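Bench notebook, Grirkdale workshop
March, started 9:40

Tissue packet sort, bench 2. Continuing from the Pendau order. Goal for the morning: settle how the small packs are separated on the butterfly bench, and write down the state of the liner before anyone replaces it. Bench items in use: white tray, black packets, other small packets, pink brush, yellow-handled fork, succulent in the white pot.

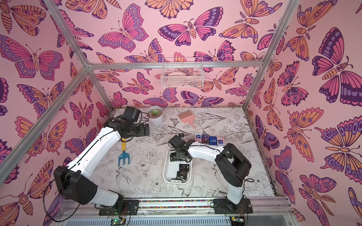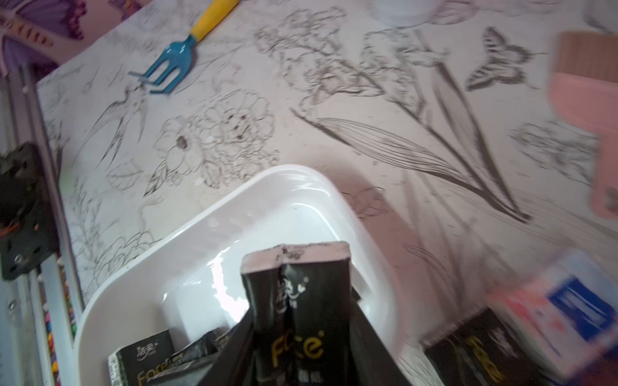
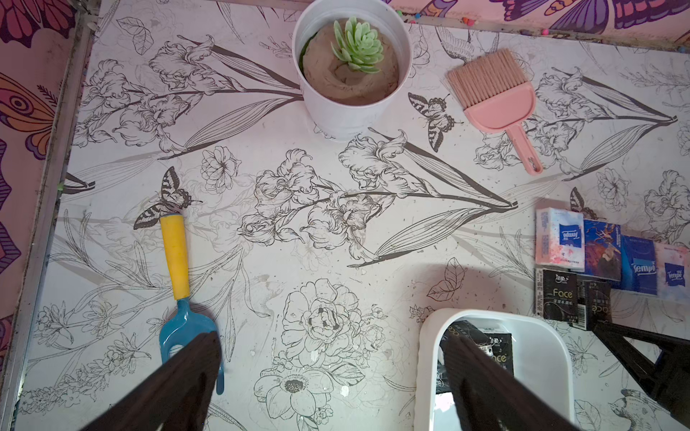

Bench 2, butterfly paper on the walls, line-drawing liner on the floor. Fork and pot are in the last one.

1. Tray

White, rounded corners, no lid. Black packets go in here and nothing else. Dalgleish supplied two sizes of this tray and we kept the smaller. The larger one held more, but the packets slid to one end when it was carried and had to be spread out again before checking.

The inside is glossy and throws the light back. With the overhead lamp on full, the gold lettering on the black packs is hard to read from the front of the bench. Turned the lamp down one step at 10:15. Better. Marked the dial with tape.

Packets are to be dropped in at any angle. I tried laying them in a row last time and it took longer than the checking did. The check is print side, seal, corners. A packet at an angle can be picked up by a corner, and one lying flat against the wall of the tray usually has to be tipped out first.

2. Black packets

Face lettering in gold. The pack with the folded top will stand upright in the tray if the fold is pinched hard enough, and the pale pink lining then shows along the rim. Stands for a while, falls over when the bench is knocked. Not a fault in the pack. Do not log it as one.

Crumpled wrappers: same color as the packets, easy to miss. Rule from today is that a wrapper is taken out when the tray is emptied and goes in the bin under the bench. Do not stop partway through a tray for it. Add a line to the check sheet for wrappers so that the tally does not come out one over. It did on the last batch and I spent most of an hour looking for a packet we never had.

3. Other packets

White, navy and bright blue packs stay out of the tray. Upright, side by side, toward the back right of the floor. They stand without support if the base is squared off first with a thumb. Leave the printed side facing the front.

Question still open: whether the navy pack belongs with the black ones for storage. By color they get mixed up under the warm lamp. By size they would go with the white. Leaving it with the white for now. Aslow sheet lists it under "assorted", no help.

4. Liner

Contact paper, white with black and gray line drawings. Irises, peonies, leaves, butterflies. Has specks of dirt and a few faint stains. The specks should come off with the brush. The stains I have not tested. Plan is a damp cloth on one corner first, then leave it overnight and look at the print in the morning. If the gray lines lift, stop and recut a new piece from the roll in the cupboard.

The drawing is busy enough that a small dark label can sit on it and be overlooked. Against this, the plain liner on bench 1 shows every mark and gets wiped far too often. No change proposed.

Metal edging strip down the left side is dusty. Brush is too wide to get into the corner where it meets the wall. Use the dry paintbrush from the drawer, then the cloth. Beads in the seam along the back rim: leave them alone. Brush parallel to the rim and keep a finger's width off it.

5. Fork and pot

Fork has a yellow handle and a blue head. It is for the pot only. Lives on the left side of the bench, lengthwise, tines toward the front. If it is moved for a tray, put it back there.

Pot is near the back left corner. Light tan soil or sand, shallow groove around the center, a bit of moss at the inner left edge. The groove should be kept - water goes in there and stays off the leaves. Redo it with one tine if it fills in. No more water this week. Any soil that comes over the rim gets brushed up before packets go out, as the grit scratches the print on the packs.

6. Brush

Pink, wide head, hole in the end of the handle. Kept to the right of the pot, lying at an angle. I would prefer it on a hook. There is space beside the white wire basket at the top of the back wall, but a hook through the wallpaper will tear it and I have no matching piece left. Try a hook over the top bar instead. Check it clears the basket.

7. Basket

Pale items only at present. Not sorted today. Empty it and list the contents before the next Pendau order comes in.

To do

Dry paintbrush along the left edging strip.
Damp cloth test, one corner of liner.
Wrapper line on check sheet.
Hook for brush, over bar, no screws.
Reorder packet labels. 50 left in the box, stores will only sell in lots of 1,000.
Ask stores about a matte tray.

Stopped at 11. Lamp left at the tape mark.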